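21st March. Glaze bench, back room

Cone 6 celadon again. Third go at the Istier recipe with the local feldspar swapped in for the Gretolia stuff we can't get before June. Mixed 3000 g dry, sieved twice through 80 mesh, still a bit of grit in the bottom of the bucket. Grit is greyish, doesn't crush between fingers. Suspect the silica bag with the torn corner. Have taped it, don't use it for test tiles please.

SG came out too heavy first time, let it down with a cup and a half of water and it sat nicely after that. Dip of three seconds on the bisque gives a coat you can just scratch with a needle. Four seconds crawled last time so not going there.

Tiles in, 14 on the lower shelf, flat and vertical alternating. Numbered with the iron oxide pencil on the backs, list is on the clipboard by the kiln. Left the peephole row clear so I can see the cones for once.
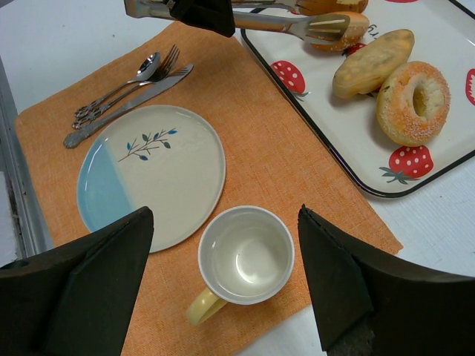 Crazing is the real problem. Batch two looked lovely out of the kiln, clear and no pinholes, then pinging away on the shelf all afternoon. By next morning fine lines all over the flat tiles, verticals not so bad. Expansion too high for the Jilero body, which I sort of knew going in. Options as I see them:

more silica (4 percent, then 6)
trade some of the sodium for magnesium, talc probably
change the body, which I don't want to do, we've got 38 bags of it

Doing the silica first. It's cheap and only moves one thing. Talc version is mixed dry in the blue tub but not wetted out yet. Label on the tub is wrong, says batch 2, it's 4B. Will fix.

Also need to do the lemon slice test and the freezer/boiling water one on whatever survives. If it's going to be anywhere near tableware it has to pass both, not just look okay on the windowsill. Colour alone isn't worth anything if the surface holds tea stains after a fortnight.
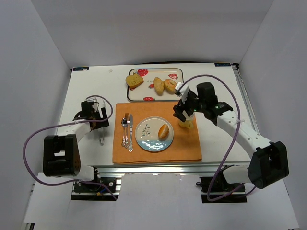
Breakfast layout, strawberry tray at the back.

Sartori kiln: bottom element slow again. Took ages to get past 589, then climbed fine. Resistance on the bottom ring reads higher than the other two, so it's on its way out. Not dead yet. Have written it on the whiteboard. If anyone is firing before it's swapped, put your fussy work mid shelf and the bisque down low, and don't trust the controller's idea of when it's finished, go by the cones.

Cone pack from batch two for the record: 5 flat, 6 bent to about four o'clock on top shelf, barely moving on the bottom. So nearly half a cone between shelves. That might explain some of the colour difference I'd been blaming on the iron. Bother. Means the batch two notes on shade are not much use, have put a pencil line through them.

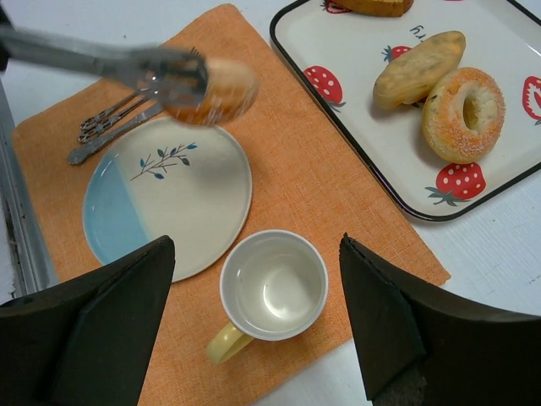
Added a 10 minute hold at the top for this firing and slowed the last hundred degrees. Should even things up a bit. Cooling is just off and leave it, no controlled cool, want to keep that the same as before or I won't know what did what.

Iron: staying at 1 percent red for all of them. The half percent ones looked like dishwater. Two percent goes olive where it pools, some people would like that but it isnt what we're after.

To do
re-sieve bucket after it's slaked overnight
wash the 80 mesh properly, there was dried tenmoku in the rim
kiln wash on the lower shelf, chipped at the front left
order silica, and elements while I'm at it
find the good scale, the little one drifts if the heater's on
relable 4B

Firing started late arvo, lid propped for the first hour then shut, bungs in at red heat. Don't open it in the morning, however tempting. Leave it till you can put a bare hand on the lid.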